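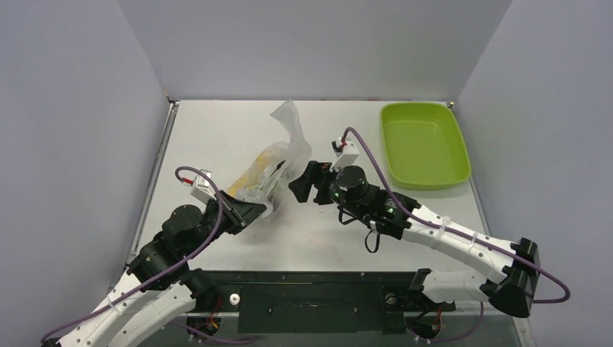 Wijaya sells plastic bags and packing surfaces to small shops, repair counters and people who ship from home. Most of the questions we get are about which bag to order, how to fill it without tearing it, and what kind of surface to work on. If your question isn't covered, use the contact details at the end.

Which bags do you carry?
We stock two lines. Totholm is the thinner bag, for paper goods, fabric and other light items. Grendholm is heavier and is meant for parts with corners. Both come open at the top with no zipper.

How many bags are in a carton?
400 for Totholm and 228 for Grendholm. The Grendholm carton holds fewer because the bags are thicker and the box is the same size. We don't split cartons, but sample packs are available for both lines.

How do I pick a size?
Measure the item at its widest point, then add the thickness. Leave 2 inches at the top for folding or sealing. If you are between sizes, go up.

Why do you recommend a white surface?
Dust, thread and small screws show up on it. You also notice sooner if something has dropped out of the bag. Any pale, smooth, non-gloss top will do.

Do I need walls around the table?
No. They keep small things from rolling off the back and sides, and they cut down on drafts, which matters with light bags. Leave the front open. If you have a regular table against a wall, two pieces of stiff board at the sides give you most of the benefit.

The bags stick together. What should I do?
This is static, and it gets worse in dry rooms in winter. Pull one bag off the stack by a bottom corner, then rub the top edge between your fingers until it parts. Keeping the carton closed between uses helps some.

Can I reuse a bag?
Yes, if it has no splits along the seam. Hold it up to a light before you fill it again. Don't reuse bags that have held oily parts.

Can the bags be heat sealed?
Grendholm bags can. We test them on the Barkeo bench sealer at the low setting. Totholm bags can be sealed too, but they melt through easily – tape or a folded label is safer.

Are they safe for food?
Neither line is sold for food use. Please don't pack food in them.

How should I clean the tabletop?
A damp cloth and a drop of dish soap. Let it dry fully before you set bags down, or they will cling to it. Tape residue comes off with rubbing alcohol, but try a corner first.

What is your return policy?
Unopened cartons can come back within the month. Opened cartons can't, unless the bags are faulty. Send us a photo of the seam and the carton label.

Who do I contact?
Erhan Ekinci handles bag orders and samples. Call the main number and ask for extension 1949, or use the order form. The phone is answered until 4 p.m.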